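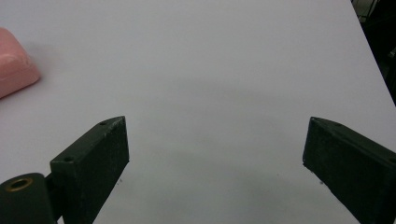
The tabletop, pale lavender-gray

Hi all,

Vinzenz Zaugg wrote:
> Has anybody painted a kitchen table and had it survive real
> family use? Mine is old pine and I'm tempted by a gray, but my
> brother says paint on a table is asking for trouble. Also, wax
> or varnish on top?
> Vinzenz

Do it! I painted ours in December and I'd do it again tomorrow (well, maybe not tomorrow, my shoulders still hurt). I went for matte because glossy shows every crumb in our kitchen.

Sand first, and sand more than you want to. I skipped a corner on the old bench and it peeled within weeks, so your brother has a point there. Then primer, two thin coats of color with a small foam roller, and leave it overnight between coats. My can was the Kisano eggshell and I used up to 15 ounces for the whole top.

On wax or varnish, I'm firmly varnish. Urs swears by wax, but he doesn't have kids with markers! Water-based, so it doesn't yellow the gray.

The shop in Ornham had rollers for 39 cents last time I was in, if you're passing. Does anyone know a good way to get old primer out of a brush? Mine is like a rock.

Timothée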